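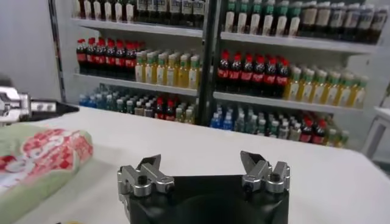
Shelving drinks and snacks in a small shop
Speaker notes, Koltcombe meeting, July 4, 2022

Slide 1. Title
Wait for the door to close. Say the talk is on stocking and leave pricing for the afternoon.

Slide 2. The shop
Unavlow is a one-room store. Two bays of shelves, one packing table, one back door. Last year it sold 3254 bottled drinks in March alone. Most of the work is putting bottles on boards.

Slide 3. Bottles
Fill the lower boards first. Full bottles are heavy and the unit stands better with weight at the bottom.
Pull old stock to the front before adding new. Labels out.
Pack the row tight enough that a bottle doesn't tip when its neighbor is taken. If you can't get two fingers behind the neck, it is too tight.
Ask who here restocks during opening hours. Expect most hands.

Slide 4. Bags
Soft bags go on the table first and stay flat. Don't stand them on end and don't pile bottles on them.
Pick a bag up from the sides with an open hand. Pinching the middle breaks what is inside, and a pulled seam means it can't be sold.
We wrote off 62 bags in the spring. Nearly all were crushed under something else.

Slide 5. The table
Keep it plain and clear. One product at a time. We used to open several cartons at once and lost track of which dates we had checked.
The Lauritsen table is white and shows spills early. The old brown one from Skungate did not.

Slide 6. Time
A full restock of both bays takes about 5 hours for one person. With two people it is less than half that, as one hands and one shelves.
Skip the cost chart if we are running late.

Slide 7. Questions
Someone will ask about glass. Same rules, lower boards only.
Handouts are by the coffee. Collect the sign-in sheet before lunch.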